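Arrumação do quarto: caixa de objetos soltos
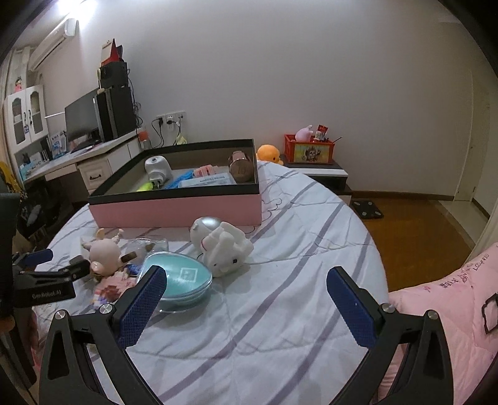
Núcleo de Organização Doméstica – Cantero

Galeria de trabalho da fase de triagem. O método é o mesmo das páginas anteriores: os objetos soltos do quarto são reunidos sobre a cama, separados por tipo e guardados em caixa aberta até à etiquetagem. Coordenação de Olga Llorente; inventário de Perihan Bilgin.

Caixa retangular grande, paredes exteriores cor-de-rosa, rebordo preto, interior bege-acinzentado. Contém, entre outras peças, um dispositivo branco redondo, uma embalagem branca plana com rótulo azul e um recipiente cilíndrico castanho no canto. Sobre o lençol às riscas ficam os peluches e a taça de vidro azul-petróleo.

Notas de procedimento
Peluches: grupo próprio, com escovagem antes de guardar. Não comprimir.
Vidro: sai da cama em primeiro lugar e segue para a prateleira – nunca dentro da caixa.
Cabos: enrolar, prender com fita e identificar com o nome do aparelho.
Têxteis: dobrar à parte. A colcha cor-de-rosa permanece no quarto.
Sacos de plástico: esvaziar e verificar antes de reutilizar.

Tempo previsto para a triagem: 30 minutos por caixa. Ficha de inventário n.º 268, arquivo Cantero, dezembro.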